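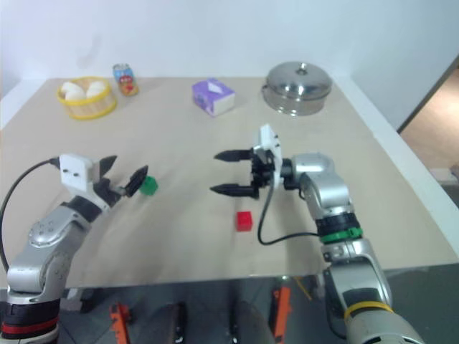
Progress report: two-arm bench cell, Pindale workshop
Date: 26/10/2018
Prepared by: Trudy McKinnon
For: Casora grants office

## Where we are

The cell has been back in use since the end of last month. Both arms are running from the same controller again, and the faults listed in our June report are closed except for one, which is covered under "Still open". Spending is within the maintenance line of the grant. Rodica Vlad sends the figures separately.

## Work done in this period

**Grippers.** Both grippers were taken off, cleaned and refitted. Two of the screws on the left housing had worked slack and one had a damaged head, so Sorin Pîrvu replaced the full set. The black fingers on both sides were checked against each other with a feeler gauge and closed square. We did not need to buy new fingers and have kept that money back.

**Cables.** The right gripper lost its signal several times over the summer, always when the wrist was turned well over. Laurențiu Ghiță traced this to a cable that was too short and pulled at the plug. The new one is longer and hangs in a loop below the gripper mount. The left cable is looped out to the side of the arm. We have not had a signal fault since the change. The loops do need watching, and the operator now looks at both before starting, with the arms raised and again with them low over the table.

**Homing and alignment.** The arms were homed separately and then together. In the first joint run the right arm came in a little low on its approach. The cause was an old tool length left in the settings from before the gripper mounts were changed. Laurențiu corrected the value and repeated the run with no contact. The old settings file has been moved out of the working folder.

**Table.** The tan sheet was relaid so that it sits flat up to the wall. The earlier one had lifted at one corner and the fingers caught it. We have asked people to stop leaning on the table when they set out objects.

**Coloured bands.** The bands on the arms stay where they are. A visiting technician from Cluvura took a yellow one off in the summer to wipe the joint and put it back in the wrong place, and it took us most of a morning to work out why the photographs in the log no longer matched. There is now a note about it inside the cabinet door.

## Checks after repair

We use the same table layout for every check so that one run can be compared with another. A small green cube goes in front of the left arm and a small red one in front of the right. The larger items go along the back: the steamer basket with its buns, a drinks can, the tissue box and the lidded steel pot. They give the arms something to keep clear of at full reach, and the pot is useful for testing the vision settings against a shiny surface.

The routine is 50 pick-and-place moves for each arm, followed by a shorter set with both arms moving. The left arm completed its moves without a stop. The right arm stopped twice, both times on the same joint warning. Nothing was dropped in the set with both arms moving.

## Still open

The joint warning on the right arm is not explained. It clears on restart and the arm then carries on normally. Iulian Sandu thinks it is a temperature reading and not a mechanical fault, and he has sent the logs to Jitaru, who supplied the controller. They have asked for a longer recording, which we will make next. Until we have their answer the right arm is limited to reduced speed.

The emergency stop was tested from both sides of the cell and works. The label on the one nearest the doorway has faded and a new one is on order.

## Next period

- Make the longer recording for Jitaru and act on their reply.
- Regrease the left elbow, which is nearly due.
- Write up the gripper refit as a one-page sheet, with torque values, for the cabinet.
- Train a second person to do the homing. At present only Laurențiu has done it from start to finish.

## Request

We ask for approval to move the unspent finger money to spare cables. One spare for each arm would cover us until the end of the grant. Rodica has the quote and can forward it on request.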